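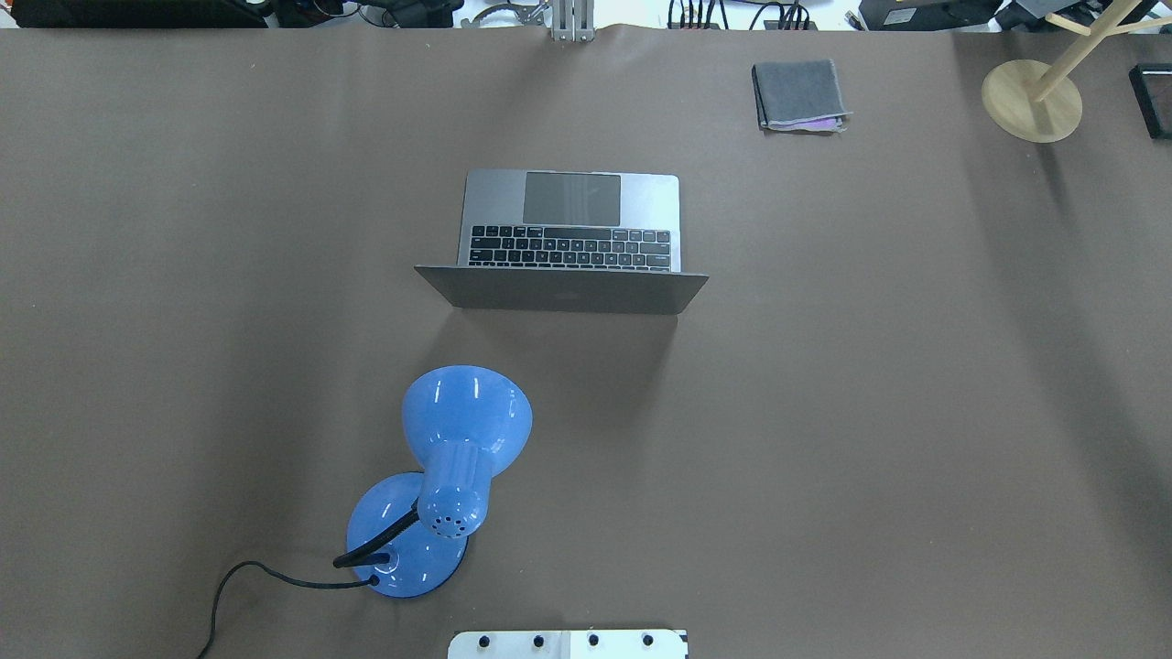
Technical Editor (Standards and Procedures)
Tenbridge Technical Publications

Position type: Part-time, fixed term, with possible extension
Location: Tenbridge office or home-based within Australia
Reports to: Publications Manager
Applications close: 01/08/2018

About the work

Tenbridge prepares operating procedures, maintenance manuals and compliance documents for water utilities, grain handlers and regional councils. Most of our clients hold large sets of documents written by different people over many years. The documents use different terms for the same item, refer to superseded forms and are laid out in whatever template was current at the time. Our editors bring them into a single structure, check them against the client's source material and return them in a state that can be issued under document control.

The person appointed will work mainly on the Clasberg set, a library of around 300 procedures for pumping stations, dosing equipment and storage tanks. The set was last revised as a whole before the client changed its asset numbering. Roughly half of it has been converted to the current template. The remainder needs a structural edit, a copy edit and a check of every cross-reference.

Duties

Edit procedures for structure, sequence, consistency and plain wording.

Check that each step contains one action, that warnings come before the step they apply to, and that the result of a step is stated where the operator needs to confirm it.

Compare asset names and numbers in the text with the client's asset register and record any mismatch in the query log.

Raise technical queries in writing with the client's subject specialists. Editors do not resolve technical queries on their own authority, including queries where the answer seems plain.

Maintain the term list. At present the list allows one preferred term for each item and records the variants that have been retired.

Apply document metadata, revision status and review dates in line with the client's document control procedure.

Proofread final documents after layout, including tables, captions and running headers.

Attend a progress meeting by phone once a fortnight.

The role does not include original writing, except for short introductory sections and change summaries. It does not include illustration. Line drawings are supplied by Astel under a separate agreement, and the editor checks only the callouts and figure numbers.

Selection criteria

Essential

1. At least three years' experience editing technical, scientific or regulatory documents for publication or controlled issue.

2. Demonstrated ability to edit procedural text written by specialists without changing its meaning.

3. Sound working knowledge of styles, section numbering, cross-reference fields and tracked changes in a mainstream word processor. Manual numbering is not accepted in our files and we will test for this.

4. Ability to keep an accurate written record of decisions and queries.

5. The right to work in Australia for the full term of the appointment.

Desirable

6. Experience with structured authoring or a component content management system.

7. Familiarity with piping and instrumentation diagrams, to the level of being able to find a valve by its tag.

8. Experience working under a formal document control system.

A degree in engineering is not required. Editors in the present team have come from laboratory work, law publishing, librarianship and the trades.

Hours and conditions

The position is for 24 hours a week, worked over at least three days. The days are by agreement and can be changed with reasonable notice. The initial term runs until the end of March. An extension may be offered if the client proceeds with the second stage of the project, which covers electrical isolation procedures. That decision has not yet been made and applicants should not rely on it.

Pay is set according to experience and is discussed at interview. Superannuation is paid in addition to the base rate. Leave accrues on a pro rata basis. The probation period is 3 months.

Home-based staff are supplied with a computer, a second screen and the software licences needed for the work. They are expected to provide a suitable desk and chair, adequate lighting and a reliable internet connection. A short workstation self-assessment is completed before the start date and again whenever the work location changes. Client files must be kept on the Tenbridge server and must not be copied to personal storage or sent to personal email accounts.

Office-based staff have access to a locked bicycle store and a kitchen. There is no staff parking on site – street parking nearby is limited to two hours.

Travel

Two site visits are expected during the term. Each is a day trip to a treatment plant, and both are arranged by Tenbridge. Travel time is paid. Visitors must wear enclosed footwear, long sleeves and long trousers; hard hats, glasses and high-visibility vests are issued at the gate. An online safety induction has to be finished before the first visit, and the plant will refuse entry without the completion record.

Parts of both sites are reached by open-mesh stairs. Applicants who would have difficulty with stairs are welcome to apply, as the purpose of the visits can be met in other ways.

Training

New editors spend the first two weeks on the house style guide, the Clasberg term list and a group of practice documents that have already been issued. The practice edits are compared with the issued versions and discussed. After that, each editor is allocated live documents in batches of 6. A second editor reads every document in the first two batches in full. From the third batch onward the second reading covers warnings, numbering and asset references only.

The Buzatu conversion macros are used to move old documents into the current template. No programming knowledge is needed to run them. They leave known faults in nested lists and in tables with merged cells, and a checklist of these faults is supplied with the style guide.

How to apply

Send the following as a single PDF:

– a covering letter of no more than two pages, addressing criteria 1 to 5 under separate headings

– a résumé of no more than 4 pages

– a list of recent editing projects, giving the type of document, approximate length and your part in the work

Please do not send samples of confidential client material. If your best work is covered by a confidentiality agreement, describe it in general terms in the project list.

Applications that do not address the essential criteria will not be considered. Criteria 6 to 8 may be covered briefly at the end of the letter if they apply to you.

Selection process

Shortlisted applicants will be asked to complete an editing test at home. The test is a procedure of moderate length with a term list, an extract from an asset register and a blank query log. It takes most people between two and three hours, and a flat fee is paid for completing it. We assess the edited text, the query log and the underlying file together.

Interviews are held by phone or in person, according to the applicant's preference, and take under an hour. Part of the interview is a discussion of the completed test, so please keep a copy of your edit to refer to. Two referees will be contacted for the preferred applicant only, and not before we have told the applicant we intend to do so.

All applicants will be notified of the outcome by email. Comments on the editing test are available to shortlisted applicants on request.

Adjustments

If you need an adjustment at any stage, such as a large-print test document or a longer interview time, state this in your email or contact the office beforehand. Requests for adjustments are kept separate from the assessment papers.

Privacy

Applications are used for this recruitment only. Those from unsuccessful applicants are deleted six months after the position is filled, unless the applicant asks in writing to be kept on the list for contract proofreading.

Recruitment agencies

Tenbridge is not using an agency for this position and does not accept unsolicited résumés from agencies.

Questions about the role can be directed to the Publications Manager through the contact form on this site. Use the subject line "Technical Editor – Clasberg".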